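Oltlow Student Robotics Club
Minutes of the Wednesday meeting, held in the workshop at 6 p.m.

Present: Bayu Halim (chair), Nia Mathias (minutes), Genivaldo Dantas, Tainá Fagundes
Apologies: Ronaldo Rangel

1. Minutes of the last meeting
Agreed, with one correction. The spare gripper cable was paid for by Genivaldo, not by the club. Bayu to put the refund through.

2. Trarkard project, table layout
Tainá reported that the cardboard top is down and the grid has been taped out in blue. Cells will be called by row letter and column number, starting from the near left corner. Nia asked whether the tape would confuse the colour detection, as one of the stacking blocks is also blue. Tainá said it had done so once, when the block was lying close to a line, and that she would try a tighter colour range before anyone re-taped the table. Agreed to leave the tape as it is until January.

3. Pick and place
Genivaldo has written the routine for moving a small bottle from one cell to another. It uses the two-finger gripper and approaches from straight above. In the last set of runs it completed 55 moves before he stopped it for the evening. There were 3 drops, all in the far row, where the arm is close to full reach. He would like to slow the last part of the descent in that row only. Bayu was in favour, but asked that the change be kept in a separate file so the old timings can still be compared.

Tainá raised the cable at the wrist. When the wrist turns past a certain point the loop swings low and could catch a bottle in the next cell. Genivaldo to try clipping it further up the forearm and to check that it still has enough slack for a full turn. 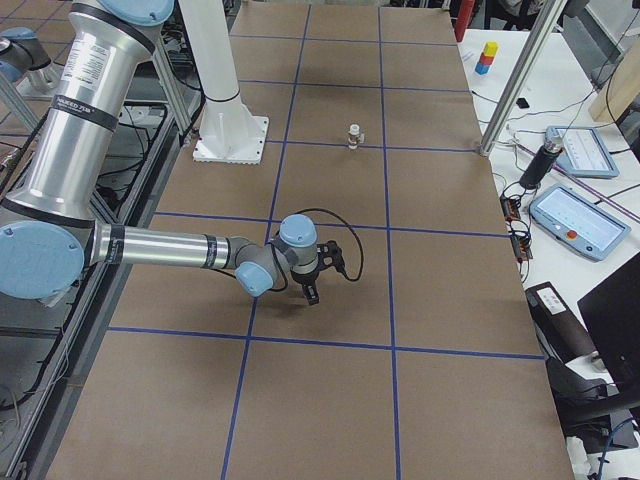 Nia Mathias, club secretary | Project: Trarkard

4. Block stacking
The order stays as yellow on red on blue. The rules for the Zarkville competition allow teams to choose their own order but it must be written on the entry form. Ronaldo had sent a note asking if we could add a fourth block. It was felt there was not time – the form is due before the end of term.

5. Side table
Bayu asked everyone to put both teach pendants back in the same place after use, with the emergency stop within reach of whoever is running the arm. Wires on the side table are to be labelled at both ends. Tainá has a roll of labels and will start with the circuit board.

6. Money
The balance stands at 1075. Mendonça have offered a discount on gripper pads if we order before the holidays. Agreed to buy one set now and look at a second after the competition.

7. Any other business
Nia asked for the workshop key list to be brought up to date. Ronaldo is still down as not having one – Bayu to check with the office.

Actions
Bayu: refund to Genivaldo, key list, order for pads
Genivaldo: slower descent in far row, cable clip
Tainá: colour range, labels
Nia: entry form, to be shown to Ronaldo before it goes off

The meeting closed at 7.15 p.m. Next meeting same day and time, in the workshop.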